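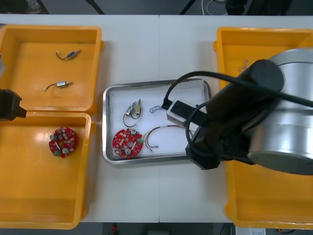

Chiyo Shibata
Lecturer in Coaching Studies, Perkura College

3.2 Participants and drill procedure

Youth softball, infield only. Players came from the Eltport spring league, 44 in all, split by team so teammates stayed in the same group. Outfielders left out (too few fly balls in a normal practice to score anything). Catchers kept in if they also played third or first.

Each player watched short clips on a tablet, stopped at contact. Then a choice: where does the throw go? Clips cut from Zitov league games, 214 in the full set, sorted by outs and base runners. Bunts were kept seperate. Answer window was short on purpose; coaches wanted it shorter still.

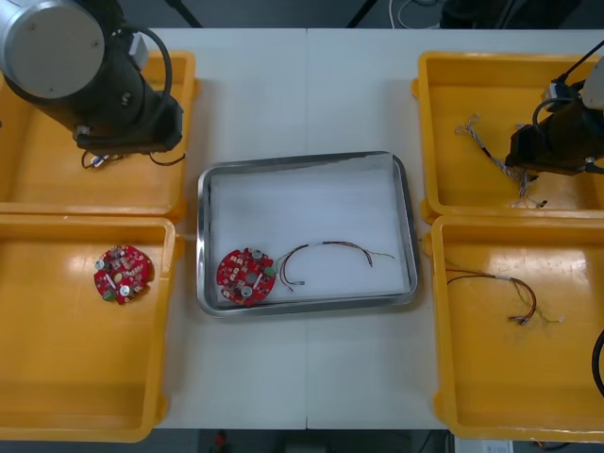 Figure 2. Four yellow trays and a steel tray on the white table.

Comparison group did ordinary ground ball work with no clips. Same coach, same field, same length of practice. Tuesday sessions only, as the other evenings clashed with Eze tournament play and half the shortstops went missing.

Scoring on the field was done by two raters behind the backstop. Right base, right cutoff, or wrong. A bobbled ball followed by a good decision still counted as right. Raters disagreed mostly on rundowns, and those plays were dropped before analysis. That left 802 scored plays across both groups.

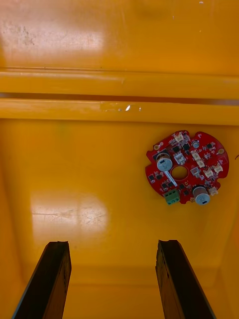

Some plays were hard to place at all. Runner on second, slow roller to third, nobody covering: is holding the ball a decision or a freeze? We counted it as a decision if the fielder looked the runner back. Coaches did not all agree with this and one asked for for the rule in writing, so it was added to the rater sheet.

Younger players guessed first base a lot. See 4.1. 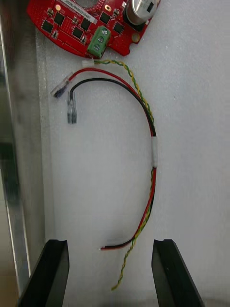 Eltport, May

Added after the second round of practices. Rater sheets now cover 247 plays with a runner on third, enough to look at them as their own group. Squeeze plays go in here too. Clip order was reshuffled for the second round, same clips, same answer window. Two-out plays are reported apart from the rest in 4.2, with the cutoff errors listed by position.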